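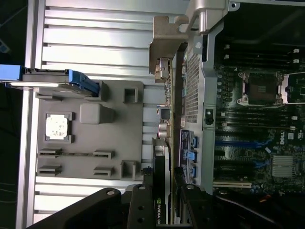
De: Jordan Bloxham
Para: lista de teatro musical
Fecha: 2021-02-15
Asunto: Re: ¿orquesta o pistas para «Lasonberg»?

¡Hola a todos! Perdón por el rollo que viene, pero es que el tema me toca de cerca.

Ashley Dobson escribió:
> Seguimos dudando con la partitura de «Lasonberg». La sala Zallano
> tiene 200 butacas y un foso en el que caben seis músicos muy
> apretados. ¿Alguien ha montado algo parecido con pistas grabadas?
> A mí me da pena perder el directo, sobre todo en el dúo del
> segundo acto, pero el presupuesto es el que es.

Ashley, yo hice «Unness» con pistas y no lo repetiría. El primer acto iba de maravilla, pero en las baladas la protagonista quería respirar y la pista no esperaba a nadie (¡qué nervios pasé entre cajas!). Para la gira lo dejamos en piano, chelo y percusión, y el público salía tarareando igual. 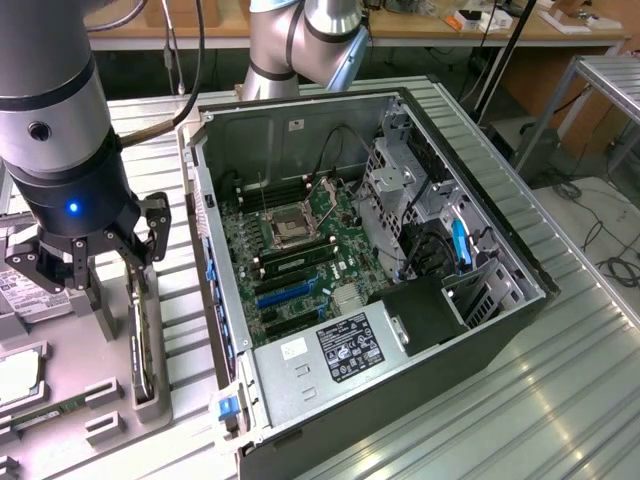 Lo que sí haría es reducir la orquestación antes de empezar los ensayos. Nosotros la rehicimos a mitad de camino y hubo que cambiar 66 páginas – todavía me duele la mano de borrar compases. El clarinete del prólogo se lo puede quedar el chelo sin problema, y el coro final casi pide ir a capela, al menos las dos primeras frases.

Del dúo no toques nada, por favor. Lo escuché en la lectura de Horrocks y es lo mejor que has escrito, con ese cambio de tono justo cuando ella encuentra la carta.
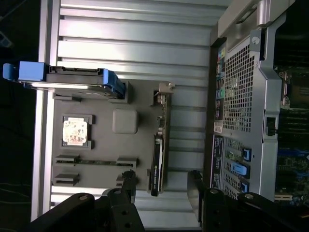

Otra cosa: si al final estrenáis en junio, pide ya las partes al copista, que luego se le junta todo. Y guárdame dos entradas, ¡que esta vez voy seguro!

Un abrazo,
Jordan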